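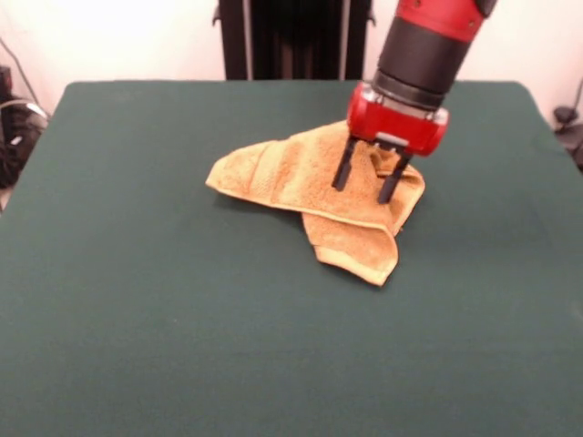
Folding Household Towels on a Soft Table

Home Projects Reports Partners Contact

Our group at Samthorpe studied how a small laundry can fold towels with fewer mistakes. The work was done for the course in textile care, over 6 weeks, and ended in June.

1. Material

We used terry towels of one size. The one at the top of this page is mustard-beige, with a looped surface and a hem. It lies bunched on the green felt, with one end flat and the hem visible. We called this starting position "half open".

2. Method

Each towel was dropped on the table and then folded in 3 steps: find the hem, pull the corners apart, fold to the middle. In total we made 156 trials. A fold was accepted if the edges met within one finger width.

3. Results

Some 94 trials were accepted. The most common mistake was a hidden corner, which stayed under the towel and made a thick fold. The felt was helpful - the loops hold to it a little - but it also made pulling slower.

4. Further work

We would like to repeat the trials with thinner cloths from Turkavo.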